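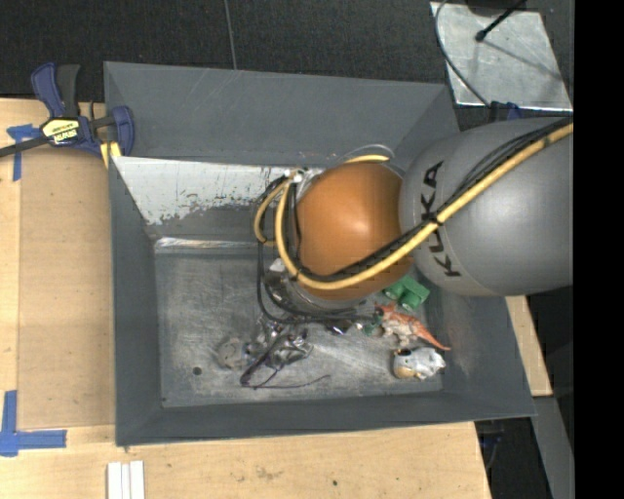 Thursday, May 1, 2025

Spent the morning on the toy bin, which is what a degree gets you. The dinosaur is orange and has more tail than it needs. The skull is white and tan and about the size of my patience. I have grown fond of the pair of them, and less so of the tangle of wire, which I would gladly post to Walmont.

Lunch was a Tosta sandwich, 425 calories according to the packet, all of them beige.
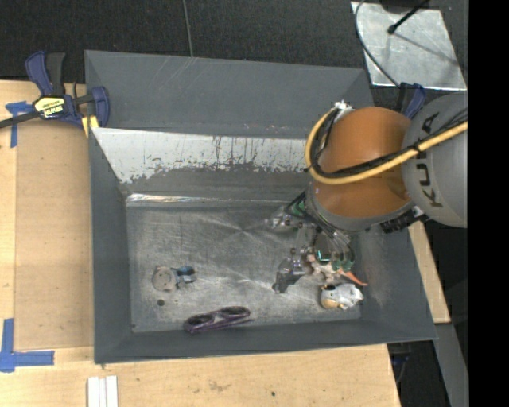 Zakaria Club, Thursday diary

The purple and black thing might be goggles. It might also be a figure of eight that somebody gave up on. I wrote "goggles, sort of" on the list and moved on to the tan disc, which got "disc". The list now runs to 582 lines and my spelling gets worse after line 12.

The bin itself wants a coat of paint. The far wall has gone pale and peely with rusty dribbles down it, like a bath in a rented flat. Must ask about paint. Also buy milk.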